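Search this site
Search for: Go

The Chambi Road Ghost

11 Sep 2024
By the upstairs tenant

My aunt left me the house on Chambi Road, the piano nobody could play, and an old desktop computer with her recipes on it. I was really only interested in the recipes. She made a plum cake every November that I have been trying to copy since I was 17, and she never once let me stand in the kitchen while she did it (she said I breathed on the batter).
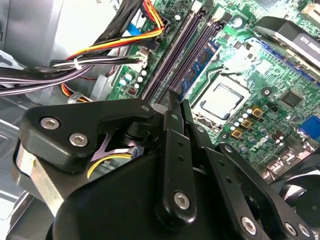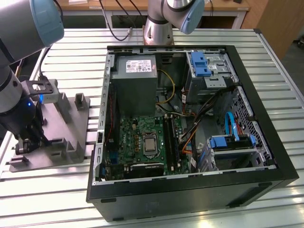 So I moved in with two suitcases and a bad mattress, and the first night I heard the piano.

One note. Low, way down on the left side. I lay there and told myself it was the wood settling, which is what people say in old houses so they can go back to sleep. Then it played again, the same note, and I put my boots on (no idea why boots) and went downstairs with a flashlight.

The lid was shut. I had shut it myself that afternoon to put a pizza on it.

I should say that I'm not a brave person. I once left a dentist's office through the bathroom window. But I was tired, and I'd paid a moving company called Gukance 3000 dollars to get my life up that hill, and I wasn't leaving. I sat down on the bench and said, "Okay, what?"

Nothing for a while. The refrigerator hummed. Then the note again, right under my hands, with the lid closed, and I felt it in my knees more than I heard it!

I went back up and slept with the light on.

It went on like that for 8 nights. Always the one note, always after midnight. I called a piano tuner from Plotivell, the next town over, and he played some scales and a very nice waltz and told me the thing was in better shape than I was. He did say that one key stuck a little. Guess which one. I asked him if he could take it out, just that key, and he looked at me as if I'd asked him to pull a tooth from a horse.

On the ninth night I didn't wait upstairs. I made tea, took my aunt's green blanket off the sofa, and got down on the floor by the pedals. And when the note came I saw the bottom panel shiver, the big flat board down by your shins, like somebody had tapped it from inside.

It came off pretty easily. Two wooden pegs and a lot of dust. I was expecting a mouse, or a family of them. I was expecting, I guess, some small part of my aunt.

There was a cookie tin in there, wedged up against the strings, from a bakery called Zultel that closed before I was born. Inside was a card in her square handwriting. Plum cake. Brown the butter first. A spoonful of black pepper, which I would never have guessed in my life. And across the bottom, underlined twice: DON'T BREATHE ON IT.

I laughed so hard I knocked the tea over on the blanket.

The piano hasn't made a sound since then, not by itself. I miss it some nights, if you want to know. I've made the cake three times and it's close, it's very close, but hers was darker on top and I think her oven ran hot. I put the card back in the tin and the tin back behind the panel. The pegs are a little loose now. I leave the lid up.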